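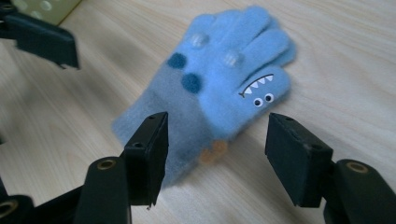
Privon Shared Workshop
Minutes of the Gripper Build Group
Saturday, October 1, 2022

Chair: Halina Czarnecka

1. Minutes of the previous meeting
Approved with one correction. Under item 4, the part number for the finger arms should read 2142.

2. Hand-held gripper
The Chair reported that the black finger pads are mounted on the curved arms. Members discussed whether the pads should be faced with rubber before further work on cloth items. It was agreed to leave them bare until the Vokari sheet has been tested on a spare pair.
The screw holes near the upper edges of the pads are to be kept in the next print, so that either facing can be fitted later.

3. Soft items
The group considered the list of articles to be used on the wooden table. The child's glove with the monster face on the thumb was accepted. It was noted that the fuzzy knit and the googly eyes call for different handling, and that grasps at the cuff and at the thumb are to be logged separately. A proposal to add plain work gloves was deferred.

4. Purchases
Approved: 100 screws and 2 spare finger arms from Trondus, total not to exceed 500. The quotation from Wilczyńska for a second set of pads was received and held over.

5. Use of the bench
Members are reminded to sign the bench sheet before starting and to return hex keys to the drawer. Overnight prints require the Chair's approval.

6. Other business
The open house remains planned for April. Requests for table space go to the Chair in writing.

The meeting was adjourned at noon.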